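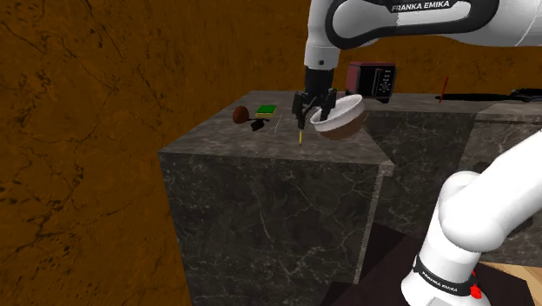

# Retaining receipts and minutes after a residents' association merges

**Posted by Kacper Ostrowski, September 2019**

I serve as secretary of the Malledstead Residents' Association, which merged in June with the smaller association at Ponuvwood. Under the terms of the merger, the Malledstead association continues under its existing name and the Ponuvwood association has been dissolved. Its members were transferred to our rolls, and its remaining funds were paid into our account.

We have also received the Ponuvwood records. They consist of minute books, bank statements, insurance papers, correspondence with the landlord of the former meeting hall, and a large quantity of receipts, many for purchases of less than $5. Our storage is limited to one cabinet at the Tratbridge branch library, for which we pay $300 a year.

I would appreciate guidance on the following points:

- Are we obliged to keep the records of an association that no longer exists?
- May paper receipts be destroyed once they have been scanned?
- Should the two sets of minutes be combined into one series?

Our bylaws say only that records shall be kept "for a suitable period." The merger agreement does not mention records at all.

---

**Henryk Kurek**

The answer to your first point depends in part on the law of your state and on whether either association was incorporated. What follows is general practice and should be checked with whoever prepares your annual filing.

When one association takes over the funds and obligations of another, it should expect to be asked about that association's past dealings. Any claim, refund or tax inquiry concerning Ponuvwood will now be addressed to you. Its records should therefore be kept for the same period as your own.

Minutes, bylaws, the merger agreement and the notice of dissolution should be kept permanently. Insurance policies should be treated the same way, including those that have expired, as a claim may concern an event that took place while the policy was in force. Bank statements and receipts are commonly kept for seven years, counted from the end of the financial year to which they relate. Routine correspondence may be discarded sooner, but I would retain the hall lease and any letter confirming that it was ended and the deposit returned.

Scanned receipts are widely accepted, provided that they are complete, legible and can be found when requested. Receipts printed on thermal paper fade and should be scanned first. Before any paper is destroyed, the board should adopt a written retention schedule and record its adoption in the minutes. A second copy of the scans should be stored at a different location.

The minutes should not be combined. Each series is the record of a separate body and should remain in its original order. A one-page note placed at the front of each, giving the date of the merger and the location of the other series, will be sufficient.

---

**Domański**

Agree with the above on the minutes. Our club merged theirs and it took a long time to separate them again. As for the small receipts, we do not keep anything under $100.

---

**Henryk Kurek**

I would advise caution regarding the previous reply. A minimum amount of that kind may suit one club, but it should not be applied to records already received without a decision of the board. Small purchases add up, and an auditor may ask for support for the total.

---

**Kacper Ostrowski**

Thank you both. I have drafted a retention schedule for the next board meeting and have asked the library whether a second cabinet is available in the meantime. The Ponuvwood bank statements include one transfer of $660 for which no receipt has been found. I will write to their former chair about it separately.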